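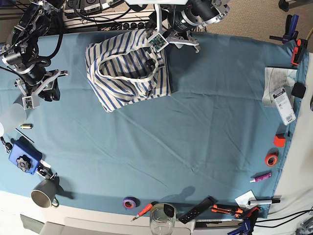 Pluvska: two-arm chore recordings

Hi, and thanks for stopping by. Pluvska is a small set of recordings of two robot arms trying to do the kind of stuff you do at a kitchen table without thinking about it. Picking up a bag by the handle. Folding a dish towel. Moving a mug out of the way so there's room for the next thing. I started it because I kept getting into the same argument with Finn Fröhlich over whether machines can do household chores yet, and I wanted something better to wave at him than a promo video.

My short answer is "some, slowly, if you're not in a hurry and you don't love your dishes." The longer answer is in the files.

What's in the box

There are 3,000 episodes. Each one is a single attempt at a single chore, from the arms' starting pose until the operator calls it. You get video, joint positions, gripper opening, a one-line instruction in plain English, and a label: done, partly done, or failed. I kept the failures in! Please don't filter them out before you've watched a few, they're the best part.

200 episodes are held back as a test split. They're in the folder called jirthorpe, named after the town where Malte Görtz and I recorded them, on a different table with different lamps. If your policy does great on the training table and falls apart on Jirthorpe, welcome to the club.

The chores

bag_lift -- grab a cloth bag by its handle and raise it off the table
bag_open -- one arm holds the bag, the other one spreads the mouth
bag_load -- put a named item into the bag
towel_fold -- fold a dish towel in half, twice if you're feeling brave
cup_move -- carry an empty cup or mug to a marked spot
table_clear -- move everything on a list to one side

bag_lift sounds like the easy one, and I thought so too. Then I spent an evening watching a gripper close on a handle that had flopped flat against the bag, miss it, close again, and come up with a fistful of the side panel. Cloth just never lands the same way two times. Rigid stuff like tape rolls and mugs goes a lot better, though clear glasses are still a pain (the depth estimate we use gets them wrong all the time, see Known problems).

About the clutter

We don't tidy up between episodes. Screwdrivers, clamps, markers, keys, whatever was lying around stays on the cloth unless it's in the way of the operator. I've had people write to ask for a clean version. There isn't one, and my kitchen table doesn't have one either, so I'm leaving it.

How it was collected

Everything is teleoperated. Malte drove most of the bag episodes and I drove most of the towels, and you can totally tell us apart: he goes straight in, I hover. There's an operator field if you want to split on that. Nothing in here was done by a learned policy, except for the folder isto, which has 200 rollouts from our baseline model so you can see what it does with the same instructions.

Known problems

Version 1 had the gripper signal flipped on the left arm. Use version 2.
Clear cups and glasses have junk depth. Mask them or skip the depth channel.
Some towel_fold episodes are labeled done when I'd call them partly done now. I was being generous.
The words "bag" and "tote" both show up in the instructions for the same object.

Loading it

Get the Akinola reader (the plain one, no extras needed), point it at the top folder and pass the chore name. Leave the name out and it'll load everything, which takes a while and eats your memory, so maybe don't do that on a laptop.

Want to help?

Bug reports are great, relabels are even better. If you have a pair of arms and a table, send me a few bag_open attempts and I'll add them with your name on them. Finn still says he'll believe it when one of these things empties his dishwasher. We haven't tried a dishwasher yet.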